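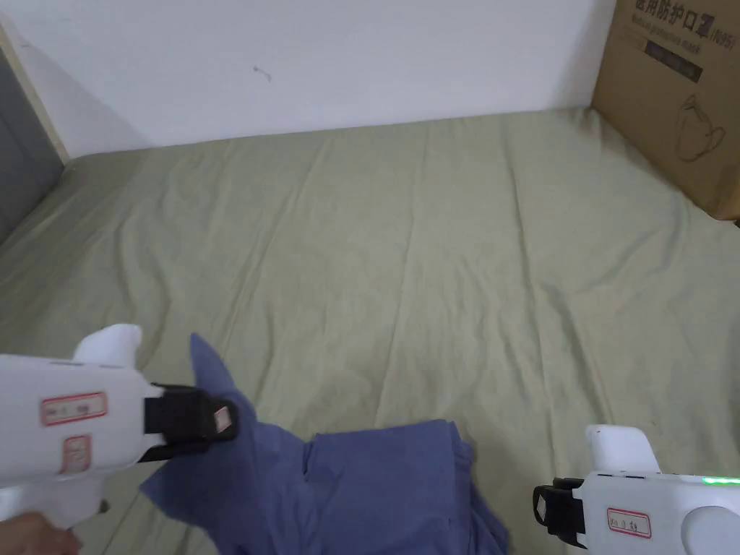

Showing, not telling: teaching a robot to deal with laundry

Speaker notes, Prelton community tech night, 08/05/2025

Slide 1 – leave it up while people find a seat

Hi everyone, thanks for coming out. Let the room settle before starting. I've got 30 minutes and I always run over, so questions at the end please, unless I've said something that makes no sense, in which case yell.

Start with the blue cloth. Ask the room: how would you explain, in words, how to pick that up and fold it? Give them a minute with the person next to them. Last time I did this somebody got as far as "find the corner" and then the whole table argued over what a corner is when the thing's in a heap. That's pretty much the talk!

Point out that the left gripper has hold of a corner and the right one is open with nothing in it. A person is doing this by hand. No robot arm needed at this stage, and I want that to sink in before I move on.

Slide 2 – two ways to show a robot a job

Remote control first, as it's the one people picture. You sit at a desk with a pair of leader arms, the robot copies you, and everything you do gets recorded. We started with this at Marsden. It's good fun for an hour. Then your shoulders go, and you notice you've been holding your breath every time the arm gets near the lamp.

The big plus is that whatever you record, the robot can do, because it was the robot doing it. The minus is that you need the robot there. Ours weighs more than I do and doesn't like stairs. (Pause for the stairs photo joke if the crowd is friendly, skip it otherwise.)

Then the hand-held way. You carry the grippers, you squeeze, the jaws close, and you go about the job more or less as you normally would. You can take them into a bedroom, a kitchen, your mum's place. You feel the tug of the fabric through the handle, which you just don't get from across the room with our remote setup. I'm a lot faster this way and a lot less grumpy.

Don't get drawn into which is better. We use both. Say that and keep moving.

Slide 3 – what a demonstration looks like

Talk through one go at a shirt, start to finish:

Drop it on the bed in a heap. A different heap every time, please.
Bring one gripper in and take a corner or an edge.
Lift until you can see where the rest of it hangs.
Bring the other gripper in for the second hold.
Spread, lay flat, fold, let go, hands back out of the way.

Mime this with the demo pair if I remembered to charge them. Slow down on the lift – people rush it, and it's the bit where you're working out what you've got hold of. If your hands are quicker than your eyes there, the recording is no use for learning from.

Slide 4 – the numbers

We kept 734 demonstrations from March, all cloth, all on beds or tables. That's after chucking out the bad ones. My own rule was 21 in a sitting and then a cuppa, and my folding got noticeably worse whenever I ignored it.

What counts as bad? I binned mine if I'd used my fingers to help, if I'd blocked the view with my own wrist, or if I'd stopped halfway to answer somebody. A fumble I'd keep, as long as I recovered from it properly. Say this twice, it's the part people write down. If the robot only ever sees perfect folding, it has no idea what to do when the sleeve slips out.

Slide 5 – things I got wrong

Be cheerful about this section, it goes down well.

I folded everything left-handed first for about 5 days without realising it, and the first model we trained did the same, whether it suited the pile or not. We had to go back and record a pile of right-handed starts.

I smoothed the sheet between goes. Every time! I didn't even know I was doing it. Then we tried the robot on a bed that somebody had slept in and it went after the wrinkles in the sheet. So leave the bedding as it is. A few creases are your friend.

I also used the same three shirts for ages, because I liked them. Mix it up. Thick, thin, stretchy, the towel with the fraying edge.

Slide 6 – Uvano and Plilach

Quick one. Uvano is our name for the recording side, Plilach is the training side. People mix them up constantly, me included. If you'd like to help out, you'd be on Uvano, and you don't have to write a line of code. If you can fold a tea towel you're qualified.

Mention the next open session at Prelton and that the sign-up sheet is by the door. Closed shoes, sleeves that roll up.

Slide 7 – have a go

Lay out the cloths on the long table before the talk, don't leave it till now like last time. Two people at once is plenty. Let the kids go first, they're better at it than the adults and it loosens everybody up.

Things I'll be asked:

Will it do fitted sheets? Not yet. I can't either.

Can it work from normal video of someone folding? Some groups are trying. We like having the jaws in view, since the robot has jaws too and doesn't have fingers.

How long till I can buy one? Don't guess. Say I don't know, and offer them a turn with the grippers.

Spare batteries are in the side pocket of the green bag.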